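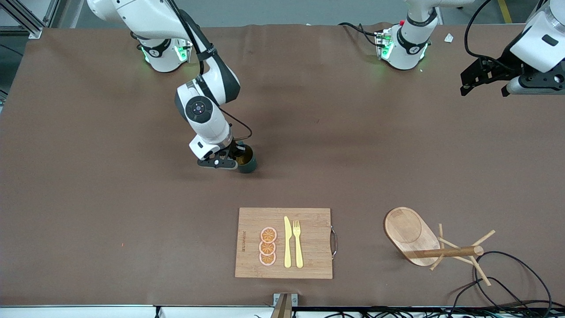
Who signs off the arm cell when a shift changes hands? The person coming on signs, after walking the cell with the person going off.

Skevasby site, cell 2, weekly safety check
Filled in by: Doaa Kettani
Month: January

Stop buttons within reach of the operator: OK
Both pressed and reset before start-up.

Cables clear of the walkway: OK
Keep them off the floor side when the bench is moved.

Cables on the bench: needs attention
Black cables are looped across the cloth at the lower right. Tie back — asked for last month as well.

Table cloth flat and clamped: OK, with comment
Soft wrinkles near the back edge. Smooth out at next change.

Items on the bench stable: needs attention
One end of the oval wooden tray is resting up on the mug stand, which is on its side. Set both flat.

Loose scrap on bench: needs attention
Small piece of white paper near the back edge. Bin it.

Staff trained on restart: 3 of 3
Driss Abdel Rahman finished his in January.

Comments from staff
Hanane El Ouafi: less lifting than on the old packing line, more standing and watching. Asks for a stool.
Jawad Sial: wants the job swap every 2 hours kept, as the watching is tiring.
Ayman El Ouafi: would like the fault list printed in larger type.

Actions
Stool request 146 sent to Benau. Cable ties with Jawad.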